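Sorting Out the Mixing Bowls

Nov 11, 2022

I finally dealt with the bowl cupboard this week. It's the low one to the left of the stove, and for a couple of years it has been the place where anything round goes. Opening it meant putting a knee against the door so nothing rolled out.

I took everything out and put it on the kitchen floor. There were plastic bowls from the last apartment, two glass ones with chipped rims, a salad spinner with no lid, and the stainless steel mixing bowls, which are the only ones I use with any regularity. I bake bread on weekends and the steel ones get used for that, for salad, for soaking beans, and for carrying compost out to the bin when the pail is full.

The chipped glass went in the trash, wrapped in newspaper. The plastic went to Ffion Lewis, who is setting up a craft room at her place in Landeg and wanted something to hold paint water. I kept one big plastic bowl for the car, for apples in the fall. The salad spinner I held on to for a day and then let go.

That left the steel. I washed all of it even though it was supposed to be clean, and I'm glad I did. There was a sticky film on the outsides from sitting near the stove. Dish soap didn't shift it. Baking soda on a damp cloth did, with some rubbing, and then a rinse in hot water and a dry towel right away. If you let them air dry here you get spots, the water in Verkcombe is very hard.

Then there was the question of how to stack them. I used to just drop one into another. Two bowls that are close in size will wedge if you do that, and I have stood at the counter more than once with a pair I couldn't get apart. Haruna Kubo told me to run hot water over the outside one and put ice in the inside one, and it does work, but it's a lot of trouble before breakfast. 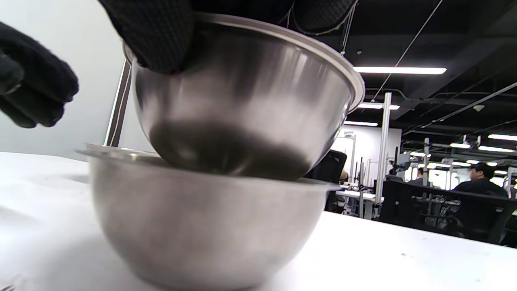

So now I go by size and lower each one in at a slant before I let go of it. If it sits down with a gap all the way around, it can stay. If it grabs, I take it back out and put a folded dish towel between the two. Paper towel is fine too but it tears. The big one is on the bottom and the smallest is on top, and I've stopped putting other things inside the top bowl - that was where the measuring cups kept disappearing to.

The stack went back on the right side of the cupboard with the cutting boards standing up next to it. I had a wire rack from Kurnik that I bought for pan lids and never used, and the boards fit in that. There's empty space on the left now. I'm going to leave it empty for a while and see what I miss.

Next is the drawer under the oven, which has baking sheets in it and at least one thing I can't identify. Probably not until after Thanksgiving.

Recent posts
Cleaning the Range Hood Filter
Bread Notes, November
What I Keep in the Car
A Shelf for the Back Door
Getting Rid of 50 Cookbooks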